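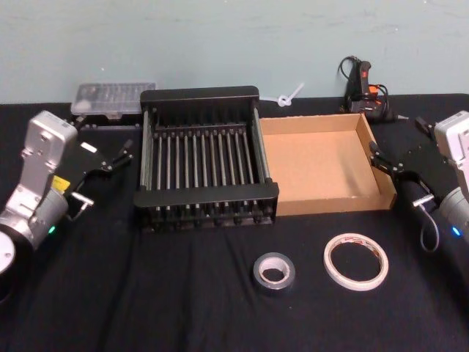

Fig. 4. Dish rack, cardboard tray and two rolls of tape on a cloth-covered table.

Section 4: Washing, assembling and first grinding

Welcome back! If you have worked through Section 3 your Grindura grain mill should now be out of its box, with the parts checked off against the list inside the lid. Please don't be tempted to pour in a handful of wheat just yet (we know, we know). Every mill leaves the Ilelico workshop with a thin film of food-safe oil on the metal parts, and you will want that off before you bake with anything that has been through it.

You will need a bowl of warm water, a little washing-up liquid, a soft brush, a dish rack or a clean tea towel, a shallow tray for the small parts, and some tape for labelling if you are the sort of person who likes to label. Tihomir Leka, who wrote the first edition of this guide, labelled everything and would like you to do the same.

Washing the parts

1. Unscrew the wing nut at the front of the mill by turning it anticlockwise. Put it straight into the tray.

2. Lift away the front plate, then draw out the outer burr, the inner burr and the feed screw, in that order. The spring behind the feed screw is under light pressure, so keep a thumb over it as it comes out.

3. Wash the hopper, the front plate and the feed screw in warm soapy water, rinse them well and stand them to drain.

4. Brush the burrs dry. If they still feel oily, wipe them with a cloth and a drop of washing-up liquid, rinse quickly, and dry them at once with a towel.

CAUTION: Do not put any part of the mill in a dishwasher. Do not leave the burrs to soak, even for a few minutes. They are cast iron and will rust.

5. Leave everything to dry overnight. In a damp kitchen, or if you are doing this in October with the heating still off, give it a second night. A warm airing cupboard is lovely for this if you have one.

Putting it back together

6. Slide the spring on to the shaft, then the feed screw, with the narrow end of the screw pointing towards you.

7. Fit the inner burr over the two pins. It only goes on one way round. If it rocks, take it off, turn it half a turn and try again.

8. Set the outer burr into the front plate so that the grooves face inwards, and offer the plate up to the body. Tighten the wing nut with your fingers until you feel the burrs just touch, then back it off a quarter turn.

9. Push the hopper down firmly into its collar and fit the handle.

Note: The older Goltevard handle also fits this mill, but it needs the thicker washer (spare part 171). Owners of the Goltevard will find that washer in the small paper bag taped to the guarantee card.

Clamping and the first grind

10. Choose a sturdy worktop with a good overhang. Protect the underside with the cork pad and tighten the clamp until the mill does not shift when you lean on the handle.

11. Pour in 30 g of cheap white rice and grind it at the coarsest setting. It will look rather grey. Throw it away, please, and repeat with fresh rice until it comes through clean, and don't worry if this takes you a few goes.

12. Now your wheat! Start coarse and tighten the wing nut a little at a time, always while the handle is turning.

CAUTION: Never turn the handle with the burrs tight together and the hopper empty. Keep fingers, spoons and small children's fingers especially away from the feed screw.

For a soft, everyday flour most people put the grain through twice. Nermina Nikolovski, who tests our recipes, likes to let freshly ground flour rest in an open bowl until it has cooled, and her Vukadinović loaf (you will find it in Section 7, with the rye version) is a very friendly place to begin. The dough is wetter than you might expect. Leave it be.

If the handle is stiff, or the flour comes out warm and clumped, go to Section 6 before you tighten or loosen anything else.

Section revised 20 Dec 2018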